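Imprimir | Enviar por e-mail
Início > Robótica > Kits e acessórios > Garras

Vaner (kit de garra)

O Vaner é um kit de garra robótica de dois dedos produzido pela Gamix e vendido para laboratórios de ensino, oficinas e pequenas cozinhas experimentais. Foi projetado pela engenheira Cúc Mai e chegou ao mercado em março, com uma câmera de punho voltada para a ponta dos dedos. O conjunto cabe numa única maleta e vem com 97 peças – parafusos incluídos! – e um manual muito bem ilustrado.

O ponto alto do kit é a manipulação de louça e utensílios de uso diário, tarefa que costuma derrotar garras bem mais caras. Os dedos, largos na base e afilados na ponta, fecham-se um contra o outro e conseguem entrar em espaços estreitos, como o vão de uma alça.
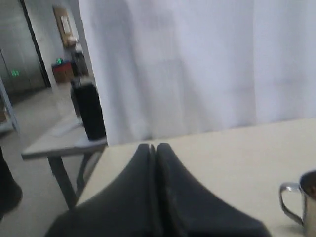
O controle é feito pelo programa Hutby, que acompanha o kit e permite ensinar um movimento guiando o braço com a mão. Gravada a trajetória, ela pode ser repetida, editada ou combinada com outras, e a resposta é de uma suavidade admirável. A versão 2 acrescentou o ajuste fino de força, muito elogiado por quem trabalha com vidro.

Há sete perfis de preensão prontos. O adaptador Jenkins, vendido à parte, amplia a compatibilidade para nove modelos de braço – uma bela notícia para quem já tem equipamento antigo.

Ver também: Garra paralela; Câmera de punho

Imprimir | Enviar por e-mail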